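Brumer Tabletop Cell
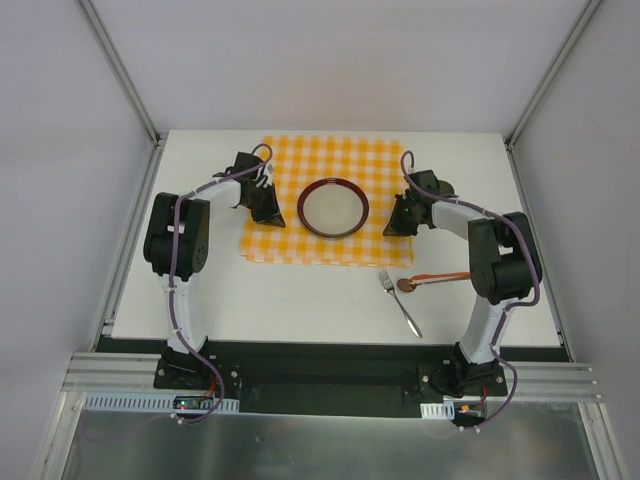
A two-arm Brumer cell with a plate, fork and spoon on the work surface.

The Brumer is a tabletop robot kit with two arms, sold by Cuevas, a small equipment maker based in Brikthorpe. It is meant for teaching and for research into household handling tasks such as setting a table, folding cloth and sorting utensils. The kit was designed by Bahman Yazdani and first shipped in August as a replacement for the single-arm Pulla.

Design

The arms are fixed along the near edge of a white rectangular table and curve inward, so that the grippers face each other. The links are white, and the motor housings at the elbows and the grippers are black. Each gripper has pointed fingers. A purple cable runs along the outside of each arm and is held by small white clips. Perforated cable trays are attached to the aluminum rails below the table. Pale gray walls with aluminum corner posts enclose the work area.

Versions and price

Cuevas offers the Brumer in 2 versions. The base version contains the arms, mounting strip and control software, and is listed at 697 per month on a rental plan. The full version adds the table and enclosure. Buyers supply their own tableware and cloths.

Service

Cuevas recommends an inspection after every 3000 hours of operation. Gripper fingers are sold in packs of 10 and can be changed by the user with a hex key. Motor repairs are carried out at the Brikthorpe workshop. Parts for the Pulla remain available but do not fit the Brumer, apart from the cable clips.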